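Oveo Two-Arm Bench Cell
For soft goods, small packing rooms and people who'd like their wrists back

The Oveo is a two-armed bench cell for handling cloth. Bags, pouches, covers, dust sleeves, anything that flops when you pick it up. It sits at table height, it works at an unhurried pace, and it's made for rooms where the packing has always been done by hand and a big fenced-off machine would never fit through the door.

We're very fond of it! It started as a side project at Sturnmont, when Murdo Laing was asked whether two light arms could share the dull end of a bagging job, and it grew from there into something we now build as a standard unit.

What the work is like

Cloth is hard going for machines. A carton has corners and stays where you put it. A cotton bag lands differently every time, with the cord underneath or the mouth folded shut, and a person sorts that out with their fingertips before they've even thought about it. The Oveo gets at the problem with two arms working over the same patch of table, so one can hold while the other goes looking for an edge or a cord. Each arm carries its own small camera close to the gripper, and those close-up views matter a great deal with pale fabric, where the folds are hard to pick out from further away.

It isn't as quick as a practised packer, and we don't sell it as if it were. What it does do is carry on with the fiddly handling while your people get on with the checking, the odd sizes and the customer notes.

What changed at Zein

Zein makes cotton gift bags and laundry bags, and has 12 people in its packing room. They took the first cell in December, which was brave of them, as it's their busiest month. Randa Salameh runs the room and set the rules early: no one's hours would be cut, everyone would learn to stop and restart the cell, and anyone could switch it off without asking.

"The first fortnight I was cross with it," she told us. "Then I noticed I'd stopped rubbing my thumbs at the end of the day."

The jobs have shifted about since then. Wayne Bickerstaff used to spend whole mornings on cords and now looks after the bench itself, which he has rearranged twice (his second layout is better than ours, and we've borrowed it). Janelle Agbayani has gone over to final inspection, and she keeps the list of bags the cell struggles with. Waxed cotton is at the top. Very short cords come next.

There were grumbles too. The table needed moving so that people could reach past it to the shelves, and the afternoon shift had less training than the morning one until Macarena Alarcón from our side went back for a second visit. We now train every shift separately as part of the price.

Cotton drawstring bags on the bench:

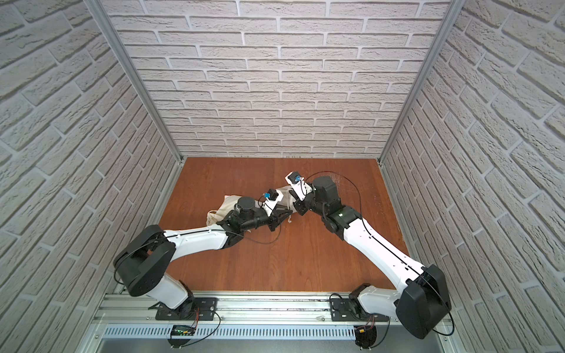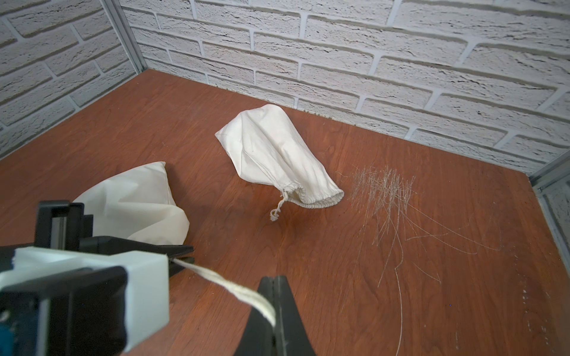 Getting started

We ask for a box of your real stock before we quote, creased and muddled the way it reaches your packers. Neatly pressed samples tell us very little. Put in the awkward ones as well, and a note from whoever handles them most. We'll try them here and send back a plain list of what went well and what didn't, and you're welcome to come and watch.

Once the cell is with you, Macarena or Murdo stays on site for the first few days. After that you have a named person to ring, and the Betari software lets your own staff change the order of steps without writing any code. Most of what people want to alter in the first month is small stuff: slower near the edge, wait for me before starting the next one, leave the blue ones alone. All of that can be done from the screen by the person standing next to it.

Details

Supplied as: two arms, grippers, wrist cameras, bench and screen
Best suited to: light woven cotton, muslin, soft felt
Ask us first about: waxed or coated cloth, very short cords, heavy canvas
Gripper fingers: order code 226
Replacement camera cable: order code 243
Training: included for every shift, with a return visit
Spare fingers can be swapped by your own staff with the key provided

If you pack more than 200 bags a day and your team is tired of cords, send us a box. Ask for Murdo, and tell him which bag everyone hates.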